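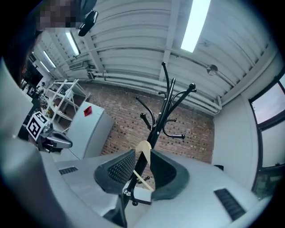 How do you teach a robot to hang up a coat?

At the Plandale robot club, the members have spent the term on one job: getting a robot to put clothes hangers on a coat stand. You can do this without thinking. A robot has to learn it from the beginning.

The club does not start by writing a long list of instructions. It starts with people. A club member holds a gripper, a tool with two fingers that open and close, and does the job by hand. A camera on the gripper records what the fingers are near and how they move. One go at the job, from start to finish, is called a demonstration.

The finger pads are covered in small bumps. Bumps help with grip, in the same way as the soles of your trainers. A hanger is thin and can twist round when it is picked up by one end, so grip matters a lot.

Why a coat stand?

Tracey Horrocks, who runs the club, chose it because it is awkward. The arms point in different directions and each one ends in a ball. The hanger has to go over the ball and then come down behind it. If you let go too early, it drops on the floor.

The pole is hard too. It is slender and black, and a computer can mix it up with a shadow. For that reason the members move the stand to a new spot and turn it a little between goes. Then the robot can't just learn one place by heart.

How many goes does it take?

The club wanted 700 demonstrations. Each member did 42 and then swapped with someone else, as arms get tired. Danish Yousafzai kept the list. Goes where the hanger fell were marked with an F and kept apart from the others.

After that, a computer program called Nitis studies the recordings. It looks for patterns — when the fingers close, how high the hanger is lifted, when they open again. This is called training, and it can run all night.

What happens next?

In October the club will try the program on Kirska, its robot arm. Kirska will get 5 tries at each height of hook. Noreen Farooqui wants to start with the lowest ones. Nusrat Mughal thinks the top ones will be easier, as there is more room round them.

Try it yourself

Put on a pair of thick gloves and pick up a hanger with one finger and your thumb. Close one eye. Now hang it on a hook, and ask a friend to write down each movement you make.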